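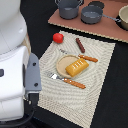
Black tabletop.

Table setting

Table setting is the arrangement of dishes, utensils, glasses and linens on a table before a meal. The word also refers to the set of items laid out for one diner, more often called a place setting or a cover. Customs differ widely between regions and households, and depend on the food served, the number of courses and how formal the meal is.

Background

For much of history, diners in many parts of the world brought their own knife to the table or ate with their hands from shared dishes. The individual place setting spread slowly. In Europe the fork came into common use later than the knife and spoon, and in many homes it was for a long time kept for guests. Plates for each person replaced shared boards and slices of stale bread, first in wealthy houses and later in ordinary ones.

Factory production in the 19th century made matching sets of dishes and flatware cheaper. It also brought a large number of special pieces, among them fish forks, bouillon spoons, berry spoons and butter knives. Many of these fell out of everyday use in the 20th century as meals got shorter and household staff became rare. Ghorbani and Azimi describe the change as "a slow emptying of the drawer."

Common layouts

In the basic layout used in North America and much of Europe, the plate sits in the center, with the fork to its left and the knife and spoon to its right. The blade of the knife faces the plate. The water glass stands above the knife. The napkin goes to the left of the fork, under it, or on the plate.

Utensils are laid in order of use, so that the diner works from the outside in. A soup spoon, when needed, goes on the far right. Dessert utensils may be placed above the plate or brought in with the dessert -- both are considered correct.

Where chopsticks are the main utensil, they may be laid sideways in front of the diner, as is usual in Japan, or upright to the right of the bowl, as is common in China. In Korea a long-handled spoon is set beside them. In much of South Asia a meal may be served on a single round tray or on a banana leaf, with small portions of each dish set out in a customary order.

Spacing

The width given to each diner is measured from the center of one plate to the center of the next. Printed guides generally give 600 millimeters as the least that is comfortable, and 730 millimeters where the chairs have arms. Banquet halls often go below the lower figure. The bottoms of the utensils are lined up with one another and with the lower rim of the plate, a short distance in from the table edge.

Tablecloths and placemats

A tablecloth covers the whole table and is cut to hang over the sides. A drop of nearly 35 centimeters is used for a seated dinner in some guides, with shorter drops for breakfast and lunch. A pad of felt or flannel may be laid underneath to soften noise and protect the surface.

Placemats cover only the space in front of each diner. They are made of cloth, woven straw, cork, paper, vinyl and other materials, and most are rectangular, round or oval. Placemats became popular for informal meals partly because they are easier to wash and store than a full cloth. In homes with small children, wipe-clean mats are common, and some are printed with outlines that show where each item goes. A runner, which is a long narrow strip of cloth, can be used down the middle of the table with or without mats.
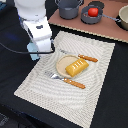

Teaching and competition

Table setting is taught in hotel schools, in home economics classes and in some youth clubs. The course book by Darlene Morin gives 13 layouts, from a tray for one to a dinner of several courses. County fairs in the United States hold contests in which entrants lay a table on a theme and supply a menu, and points are lost for items the menu does not call for.

See also

Cutlery
Napkin folding
Table manners
Tableware

Further reading

Ghorbani, Negin, and Bijan Azimi. The Shared Dish and the Single Plate. Zamani.
Morin, Darlene. Laying the Table: A Course Book. Tulia Press.
Parsa, Pouran. Household Linens and Their Care. Zamani.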